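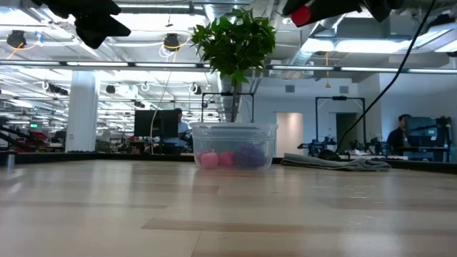
## 4. Sorting and storing yarn before winding

Sort your yarn before you set up the Clerby winder. Tangled or mixed yarn is the most common cause of a jammed guide arm.

1. Empty one storage bin at a time. Finish it before you open the next.
2. Pull out anything that is already in a ball. Small balls and pompoms can go into a clear plastic container until you need them. They do not need winding.
3. Group the remaining skeins by thickness. If the label is missing, wrap the yarn around a ruler and compare it with the chart in Section 9.
4. Check each skein for knots. Cut them out and mark the loose ends with a strip of paper tape.
5. Set mohair and other fuzzy yarns aside. These are wound at the slow setting only.

**Note:** Do not store yarn in a sealed bag if it has been washed in the last 2 days. Leave it on a rack in a dry room first.

### 4.1 Attaching the winder to a table

The clamp fits a tabletop up to 2 inches thick. Glass tops are not suitable.

1. Loosen the clamp screw until the jaw is fully open.
2. Slide the jaw over the table edge with the handle facing you. The handle needs 9 inches of clear space on every side.
3. Put the rubber pad between the screw and the underside of the table.
4. Tighten by hand. Do not use pliers — the screw head is soft and will strip.
5. Turn the handle one full turn with no yarn loaded. If the base rocks, loosen the clamp and repeat from step 2.

**Caution:** Keep long hair, sleeves and cords away from the gears while the handle is turning.

### 4.2 Winding a ball

1. Place the skein on the Starnuven swift and open the arms until the yarn is snug. It should not stretch.
2. Cut the ties and find the outer end.
3. Pass the end through the wire guide and into the slot at the top of the cone. Leave a tail of 9 inches.
4. Turn the handle slowly for the first 22 turns, then at an even speed.
5. Stop when the yarn reaches the line on the cone. A full cone holds nearly 199 yards of medium yarn; thicker yarn fills it sooner.
6. Hold the tail and lift the ball straight up.

If the ball comes off lopsided, the guide is bent or the yarn was too loose on the swift. Wind it again before you put it away.

### 4.3 Cleaning

Unclamp the winder and brush lint from the gears after every 22 balls. Wipe the cone with a dry cloth. Use Kordestani gear grease only, one drop on each axle — cooking oil and spray lubricants will stain yarn. Replacement cones and pads are listed in the Zestard parts sheet.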